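Keep Selling Supper Tickets at the Door
Nov 12, 2020

The Gorncombe Heritage Club is thinking of moving all of its suppers to presale only. The plan would close orders a week ahead, run everything through an online service called Drustia, and end the cash box at Wegener Hall. I have been a member long enough to have washed a lot of roasting pans, and I think this is a mistake.

I understand the case for it. Food is ordered by the case and has to be paid for whether anyone eats it or not. At the last chicken supper we held, we served 172 plates, and 70 of those were sold at the door. The kitchen had to guess at those 70. It guessed well that night, but there have been years when members took home enough coleslaw to last them until spring. Presale would fix the coleslaw.

It would also cost us the people who decide at five o'clock that they don't feel like cooking. Those are the people I care about most. Members and their families will come no matter how we sell the tickets. The ones who drive by, see the sign, and turn in are how we meet anybody new. I turned in that way myself. I had lived here a year and didn't know a soul, and I paid a man in cash for two plates of ham and sat down next to strangers. I joined the following May.

Ultance went to presale for its pancake breakfast, and people there tell me it runs smoothly. I believe them. I went to it, with my ticket printed out, and I saw a well-run breakfast with the same crowd I would have seen at one of their meetings. 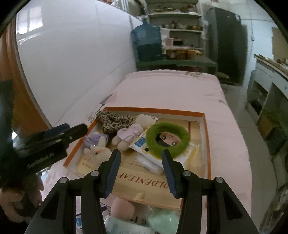 One reader wrote in after my last piece on this and said I was being sentimental. The reader's point was that a club our size can't afford to throw away food, that most folks can plan a week ahead if they have to, and that a line out the door is no fun for the older people standing in it. Anyone who really wants supper, the letter said, will order supper.

I agree about the line. We should put chairs in the hallway and let ticket holders go in first. That takes no new system at all. I would also be fine with a lower price for ordering early, so that the people who help the kitchen plan get something for it. A dollar off would do.

As for waste, let's look at what it comes to. The chicken supper cleared $887 after every bill was paid, with door sales allowed. If we had thrown out a tray of beans and a few pies that night, we would still have had a good supper. I'd call that a fair price for an open door. We could also cook 30 extra plates each time, post a sign when they're gone, and stop there. People understand "sold out." They are less forgiving of being told they should have gone online last Thursday week, or whenever it was the orders closed.

The online part bothers me too, though less. Drustia may be a perfectly good service. But a fair number of our regulars pay with folded bills and like it that way, and a few of them don't own a computer. If we must have online sales, let's have them alongside the phone list and the cash box.

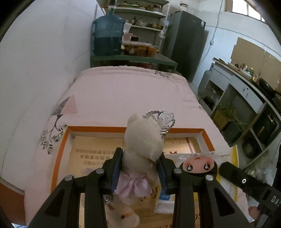
Door sales matter for more than the meal. The side tables depend on them, and the side tables are where a good part of the children's program money comes from. People waiting for a plate will wander over and look at what's been donated. They buy a jar of pickles, or a chance on a basket, or something they had no plans to own when they left the house. Put out a teddy bear in a pale pink satin dress with a sparkly silver tiara tipped on its head, and a child will be back at the table three times before dessert. A family that came in off the road with no ticket is as likely to take that bear home as one that ordered a week ahead. We lose those sales when we lose the family.

The vote is at the next regular meeting. Members in good standing can vote in person, and I hope they'll come even if they disagree with me. I plan to move that we keep door sales through next year's suppers, offer the dollar off for early orders, and set the extra plates at 30. If the kitchen crew tells me afterward that it isn't working, I'll listen to them. They are the ones up to their elbows in it.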